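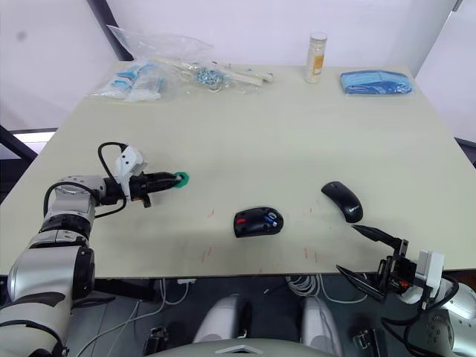

Tekusel folding desk lamp, after one winter and one spring

I bought this lamp in November for my work table at home in Himville. I do translation of manuals and contracts, so I read small letters for many hours, and my old lamp gave me a headache by the evening. My eyes are not young anymore. The price in the shop was 458, and I waited until it went down to 400 before I ordered.

What comes in the box

The lamp arrives in two parts, the arm and the base, with a small hex key and one screw. There is a paper with drawings and no words. I put the screw from the wrong side at first and the arm was leaning like a tired person. When I turned it, all was good. The cord is long enough to reach behind my table to the wall, but the plug is wide and covers the next socket on my power strip. Please think of this if your strip is already full.

The light

Here I am very satisfied. There are three colors of white, and I use the middle one for the whole day. The warm one is pleasant for a book at night. The cold one I tried two times and I did not like how the paper looked under it. The light falls evenly on two pages of A4 next to each other, and my hand does not make a hard shadow when I write. For left-handed people I cannot say, but the head turns to both sides, so I suppose it is fine.

You change the brightness by sliding a finger on the base. It works, only it is too sensitive. If I clean the dust with a cloth, the lamp turns on and goes to full power. I have learned to unplug it before cleaning. A simple knob would be better in my opinion, and I wrote this to the company also. They answered politely after some days and said they will pass it to the design people.

The arm

The arm folds flat, and this was the main reason I chose it over the Clunetti, which is more beautiful but stands always open. In the first weeks the middle joint was quite stiff and I had to hold the base with my other hand. By February it became easier. Now it is maybe a little too easy, and when I put the head in the lowest position it goes down slowly during the evening, the width of a finger or so. You can tighten the joint with the same hex key. I did it once and it helped.

Compared with the Saavedra

My colleague Tzu-hsuan Hsiao has the Saavedra clamp lamp and let me use it for a week when she was traveling. The Saavedra is stronger and the clamp takes no place on the table, which I liked very much. But it needs a table edge with free space under it, and mine has a drawer there. It also makes a thin sound when it is at low brightness. She says she does not hear it. I heard it every night.

Small things

The timer turns the lamp off after 30 minutes, and you cannot choose another time. I never use it.
The base is heavy and has a soft bottom, so no scratches until now.
There is a USB socket at the back. It charges my phone slowly.
The guarantee is until 2028 if you register on their page. The form did not accept my phone number with spaces, so write it without.

I give four stars from five. The missing star is for the sliding control.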